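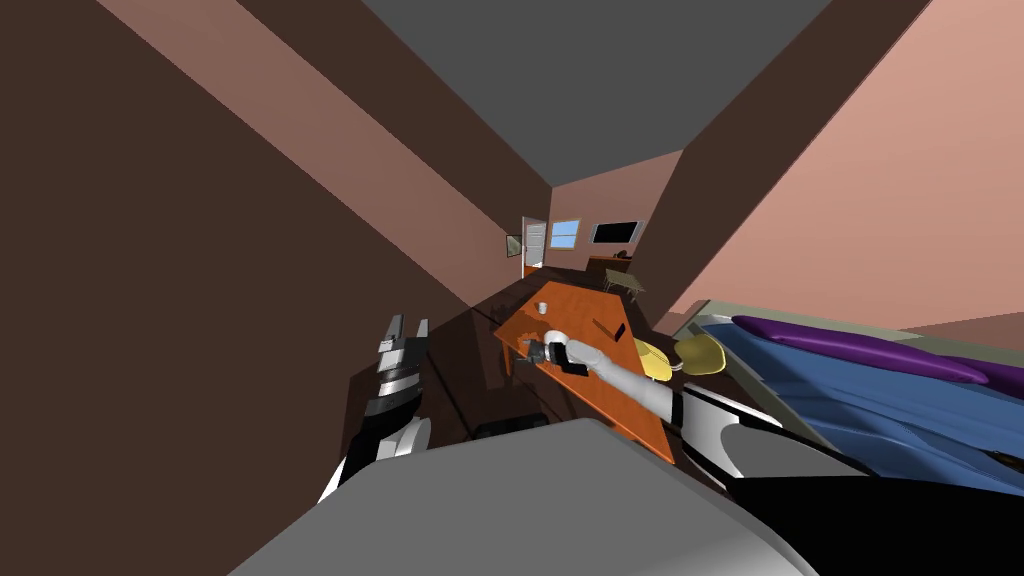

Subject: Re: Hard water and the plate heat exchanger

List: heating-owners
From: Darnell Rosenthal
In reply to: Osvaldo Sales

Osvaldo Sales wrote:

> Our combi has started giving lukewarm water at the kitchen tap
> when the flow is high. At a trickle it is hot enough. Radiators
> are fine. The fitter wants to replace the whole plate heat
> exchanger and the diverter valve at the same visit. The boiler is
> a Prindik, nine winters old, no softener. Is there a test I can do
> before I agree to both parts?

Yes, and it needs only a thermometer, a measuring jug and a watch.

Set the hot water to its highest setting and turn the heating off at the room thermostat. Leave the boiler for half an hour so that the radiators are no longer warm. Then open the kitchen tap fully, wait until the reading settles, and write down the temperature and the time taken to fill the jug. Repeat at half flow. While the tap is running, put a hand on the heating flow pipe under the boiler and keep it there for a minute or so, with care.

If the heating flow pipe warms up steadily during the draw, the diverter is letting water past to the radiators. If it stays cool and the tap is still lukewarm, the valve is probably seating properly and the exchanger is the likelier fault. Scale on the domestic side reduces the transfer, the primary water comes back too hot, and the burner turns itself down or cuts out. You will see this on the display as a primary temperature that climbs fast and then drops, over and over.
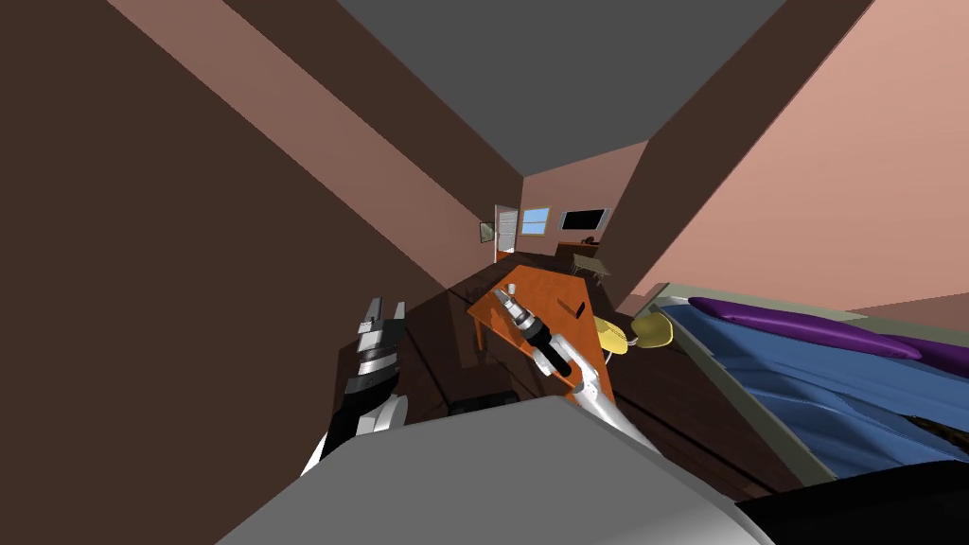
The temperature rise matters more than the tap reading taken alone. Measure the cold tap too and subtract. In January my incoming main is at 3 degrees, and a boiler which manages a rise of 31 will give me 34 at the tap with nothing wrong at all. The same boiler in summer gives a comfortable shower. Many of the "failed exchanger" posts in the archive are from the cold months and give no inlet temperature, so they can't be used either way.

Check the plate in the manual for the rated flow at a stated rise. If the flow you measure is well above the rated figure, the boiler is being asked for more than it can do, and the cure is a flow restrictor in the cold inlet. Some models leave the works with one fitted, and it is often thrown away when somebody is chasing low pressure.

On descaling: I have done my own exchanger twice, off the boiler, with a small pump and a bucket. The acid I used was Hinodus, at the strength on the label, circulated until it stopped fizzing and then rinsed with clean water in both directions. Flow through the domestic side came back to more than 100 per cent of what I had written down the year before, from which I conclude that my earlier figure was taken on a partly blocked inlet filter. Clean the filter first. It sits behind the cold isolating valve on the Prindik and takes a quarter-inch turn to free.

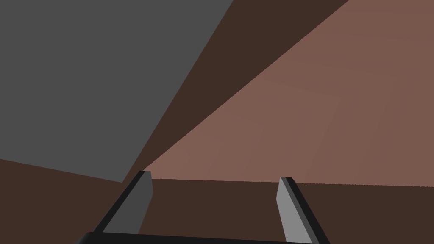 Osvaldo replied off-list that the filter had never been touched as far as he knew, and asked if the fitter ought to have looked at it before quoting. I would say so, but it isn't on the service sheet for that model, so I wouldn't make a quarrel of it.

Sludge on the primary side is a separate matter. It blocks the other set of channels and acid on the domestic side does nothing for it. Drain a cupful from the lowest radiator. If it is black and leaves grit in the bottom, flush the system and fit a magnetic filter on the return before any new exchanger goes in, or the new one will go the same way.

For spares, the Ustau pattern exchanger has the same port spacing as the original but is two plates shorter. It fits, and it gives less hot water. Ask for the plate count before ordering. Renew the O-rings whatever you do — the old ones flatten and will weep.
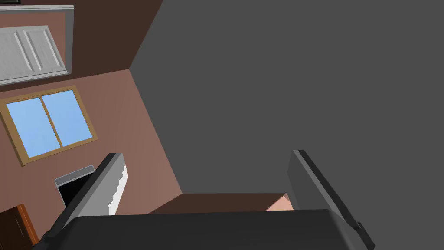
Arnardóttir adds that the domestic flow sensor should be ruled out as well, as a sticky turbine reads low and keeps the burner down at high draw. It unclips on most of this range. Spin it with a breath of air and see whether it runs freely.

Please post both temperatures and the jug time when you have them.

Darnell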